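Fit and Reuse of Lidded Food Containers
Student project report, Packaging and Materials, Zermont
28th June

1. Background

The Zermont canteen lends out plastic lunchboxes and loses many of them to missing or badly fitting lids. Our group looked at how the lids are shaped, how they should be laid down between uses, and what makes a lid hard to match to its base. The work began in November with a set of 30 boxes bought through Plastier.

2. Parts

Each box has two parts: an open base and a separate lid. The base is translucent white plastic with a boxy shape. The lid is roughly square, with rounded corners, a slightly raised rim and a small tab on one edge. Lid and base differ in color, so the two are easy to tell apart on a white table.
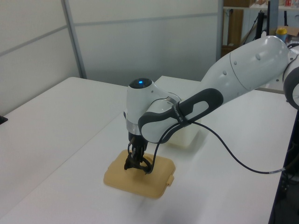 3. Method

Every lid was laid flat next to its base before fitting. We checked three things:
- whether the lid rocked on a flat surface
- whether the rim met the base on all sides
- whether the tab could be lifted with one finger

Each box was opened and closed 20 times, then left overnight with 200 ml of water inside and checked for leaks the next morning. Boxes were stored with the lid off.

4. Results

Six lids rocked on the table, and all 6 leaked at a corner. None of the flat lids leaked. The tab side closed last in most trials and needed the most force. Lids stored under a stack of bases came out worse than lids stored singly - the Brivlow shelf rack was too shallow for both.

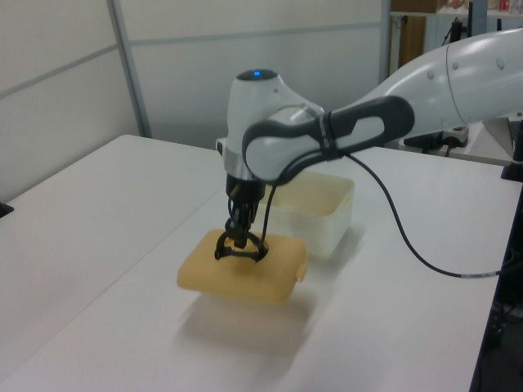

Fig. 2. Yellow lid just above the tabletop, open base behind it.

5. Remaining work

The dishwasher trial at Grube was not finished in time. The leak test should be repeated after it with the same boxes, using the numbers already marked on the bases.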